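Workshop notebook: domestic rooms, laundry and tidying
Zostano, ground floor rooms
Entry for 23rd August

Purpose of the entry

To record the condition of the play corner and the sitting area, and to set out the procedure for garments to be followed until the end of September. The entry replaces the loose sheet filed under job 793. Colleagues holding a copy of that sheet are asked to discard it.

1. Play corner

The children's tables and chairs remain in light blue, apart from the white high chair. It has been agreed that the larger table may be used for laying out clothing, and that the smaller one is to be kept for toys and other small items. A black garment is on the larger table and has not been folded. It should be spread flat, with the sleeves or legs (as the case may be) brought in before the first fold. The surface is short for adult sizes, and anything long should be folded in half before it is put down.

White cloths are not to be left over the children's chairs. The chairs are light and low, and a cloth of any size reaches down over the seat. Where a cloth is found in this position it should be lifted from the top of the backrest and the seat checked for anything lying underneath.

The blue storage bin stays by the white stool, and colourful toys go back into it at the end of each session. The pink bag is at present on the floor in front of the bin. A hook at adult height has been requested from Bureo, under order 1837. The cardboard box may stay on the stool for the time being.
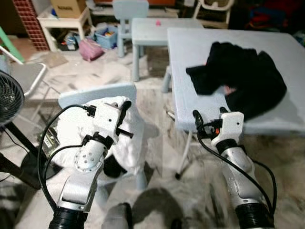

2. Sitting area

The sofa is leather, in a grey-green shade, and is to be treated with some care. Hangers with exposed hooks should be kept clear of the seat cushions while they are being handled, especially along the stitched seams. The Khattak cleaning cream was applied last week and left no residue. No further treatment is planned before September.

Garments have again been placed over the left end of the sofa, a white shirt lying on top of a dark navy item. Light and dark clothing should be separated before anything is hung. The shirt is creased and should be shaken out and put on a hanger first; the navy garment can wait.

The black drying rack holds a white hanger and a pink one, together with some orange clothing. Spare hangers should go back on the rack and should not be laid on the sofa. The long copper-brown hanger is to be carried level, with its white hooks facing away from the leather. 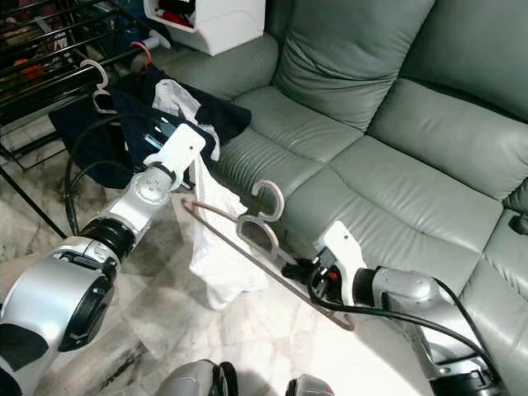 3. Outstanding matters

Sesance to quote for a second rack of the same height. The sum approved is 100, delivery included.

Labels for the storage boxes have not arrived. Seven were ordered.

The wording on hangers in section 2 is to be copied to the sheet inside the cupboard door.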